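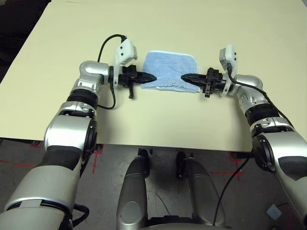 Textile Conservation Workshop, Notebook 7
April, entry begun 9:10 a.m.
Entered by M. Karunaratne. Read and initialed by S. Cassim.

Subject: Wash-fastness of the indigo dips, second series, and revision of the rinse procedure.

The second series was started on the stock vat prepared last month under the Grukton recipe. The vat was checked before use. The surface carried a coppery film and the liquid beneath was yellow-green, both of which are acceptable. The pH strip read between 10 and 11. The strips are old and the color chart on the lid has faded, so the reading should be treated as approximate until the meter is returned from calibration.

Cloth for this series is the plain-weave cotton from the Dallero roll, scoured and cut by T. Fakir. The pieces were cut along the thread and the edges left raw. Mr. Fakir notes that the inner part of the roll has a slightly harder hand than the outer part and may carry residual size. Pieces from the inner part have been marked with a single stitch of red thread in one corner. They are to be kept in the series but reported separately.

Dip procedure, as carried out:

Pieces were wetted out overnight in plain water and squeezed, not wrung. Each was lowered into the vat on a stainless hook and held below the surface for two minutes, then raised slowly along the wall of the vat to limit splashing. Airing was on the line by the north window. The next dip was not begun until the green had gone entirely from the cloth, including the folds. One set received two dips, one set four, and one set six.

The six-dip set took most of the day. Between the fourth and fifth dips the vat had turned noticeably bluer and was judged to be losing reduction. It was warmed to 50 degrees, stirred once around the edge, covered, and left for the length of the lunch break. On return it had recovered. This interruption applies only to the six-dip set and must be stated in any comparison.

Rinse:

The first series was rinsed in running water until clear, and the results were uneven. K. Gazi proposed in the last review that a measured rinse be adopted so that the work can be repeated by another person. The procedure now in use is as follows. Each piece is rinsed in three changes of cold water, given a short bath with white vinegar at 25 ml to the liter, and rinsed again in two changes. The final bath is hot, with a small amount of the neutral detergent, and is held for ten minutes. Used baths are kept in the clear jars until the pieces have been assessed.

The third cold rinse was still distinctly blue for the six-dip set. It was pale for the four-dip set and almost colorless for the two-dip set. The inner-roll pieces lost more color than their neighbors in every set. Mr. Fakir's remark about the size would seem to be supported, although a starch test with iodine has not yet been done. Action: T. Fakir to test offcuts from both parts of the roll.

Rub test, dry and damp:

White cotton lawn was wrapped over the end of the dowel and drawn over each piece with even pressure, 100 strokes dry and the same number damp. Results were compared against the gray scale under the daylight lamp by two readers, working separately. Ms. Cassim and I agreed on all of the dry results. We differed by half a grade on two of the damp results, both in the six-dip set, and the lower grade has been entered in each case.

Dry rubbing was good throughout. Damp rubbing was good for two dips, fair for four, and poor for six. It is likely that the darker pieces hold a good deal of indigo on the surface of the yarn that has not bonded within it. Longer dips in a weaker vat might correct this. The older workshop notes recommend exactly that, and the recommendation was set aside last year for reasons of time. I would suggest that the decision be looked at again.

Sample book:

Swatches have been mounted on pages 149 and following, with the dry and damp rubbing cloths beside each. The adhesive corners supplied under the Kudo name do not hold on the heavier pages and have been replaced with a stitched tab. Please do not use paste -- the earlier pages have cockled badly and two swatches show a tide line.

Correspondence:

D. Rosenthal has written on behalf of the Undero house collection to ask whether a replacement lining could be dyed to match the faded blue of the bed hangings. I have replied that a match is possible in principle, and that the two-dip shade is close, but that the collection should expect the new cloth to fade at a different rate from the old. He has been asked for a loose thread from the seam allowance, if one can be spared without cutting. A shade card will go to him once the light exposure is finished.

Outstanding:

Light exposure strips are in the south window, half covered with card. First reading in two weeks.
Meter to be collected.
Vat to be fed with reducing agent and kept covered. Any person who opens it should sign the sheet on the lid.
Third series to use cloth from the outer part of the roll only, with dips of five minutes in a vat at half strength.

Entry closed 4:40 p.m.

Added the following morning, S.C.: The iodine test on the inner offcut turned blue-black at once. The outer offcut showed a faint stain only. The remaining inner cloth has gone back for a second scour.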